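Gellura Wiki - spoiler safety check for character pages
Checked by: Eleni Vasić
Pages: House Keladis, 14 in all
Covers: Hiltummont, up to chapter 44

1. Opening paragraph gives nothing away past chapter 3
Mostly OK. Lady Georgiou's page still calls her "the late" in the very first line, and I know we all cried over it, but new readers come to these pages to find out who is related to whom! Moved to History.

2. Family box agrees with the family tree
OK, after a bit of back and forth. The younger brother was down as the elder on two pages - fixed on both.

3. Titles are the ones held at first appearance
Not OK. The Warden of the North Stair has his later title in the heading. Marin Hoxha has offered to rename the page and mend the links, bless him.

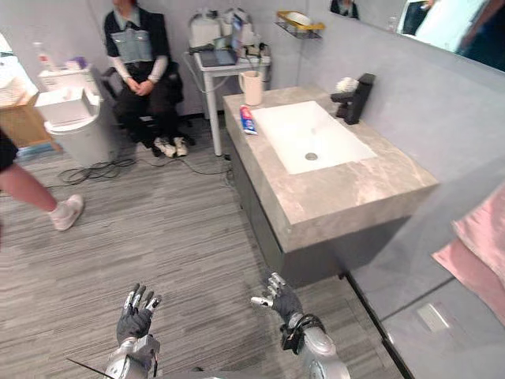
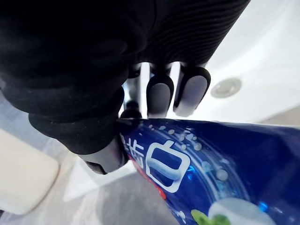
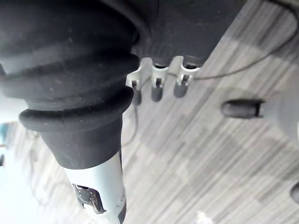 First picture, sink and countertop; second, the blue toothpaste tube.

4. Deaths and betrayals kept under a spoiler fold
OK on all but the steward's page, where the fold closes a paragraph too early and the poisoning sits out in plain sight. Please, whoever edits next, preview on a phone as well.

5. Every claim has a chapter number
Partly. The duel section has none at all. I think it's chapter 31 but I lent out my copy, so Panagiotis Atanasov is looking it up for me.

6. Talk page read and answered
OK. Lovely long thread about the inheritance - do have a read when you have a quiet evening.

Result: pass with repairs to items 3, 4 and 5. Next check in September.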